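Werkstattbuch, 2026-07-09

Heute also wieder Färbewäsche. Ich hatte mir fest vorgenommen, nur die Proben für Bernside zu sortieren, und bin dann doch wieder bei den rosa Stoffen hängen geblieben (wie immer, ich weiß). Aiman fragt ja schon, ob wir überhaupt noch eine andere Farbe können. Können wir! Aber das Rosa macht mir gerade am meisten Spaß.

Rezept wie beim letzten Mal: Stoff einweichen, knüllen statt falten, Farbe mit der Flasche drauf, 20 Stunden in der Folie lassen. Beim Knüllen nicht zu fest pressen, sonst bleibt innen alles blass und man ärgert sich beim Auspacken. Ansatz 751 ist der mit dem dunkleren Ton, der steht jetzt im Regal ganz links, bitte dort lassen. 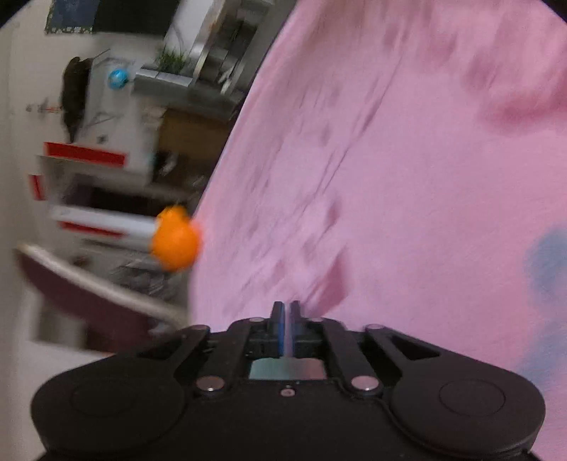
Die dunkleren Flecken im Rosa, so ins Malvenfarbene rein, gefallen mir richtig gut, genau so fleckig und unruhig wollte ich es haben. Über das blasse Blau am Rand müssen wir noch reden. Ramesh findet es schön und will es beim nächsten Stück gleich mit Absicht setzen, ich bin noch unentschieden – vielleicht auf einem kleinen Rest ausprobieren, bevor wir wieder einen großen Stoff nehmen.

Noch offen: Henetti will bis September fünf Muster sehen, vier davon möchte ich in Rosa machen, das letzte darf Aiman aussuchen. Fixierer wird knapp, bei Seppälä nachbestellen, diesmal den großen Kanister! Und wer die Spritzflaschen benutzt, spült bitte auch die Deckel aus, ich habe heute Mittag ewig mit einer Nadel darin herumgestochert.

Morgen bügle ich zuerst die alten Stücke von links, mittlere Hitze, Tuch dazwischen. Danach Etiketten schreiben.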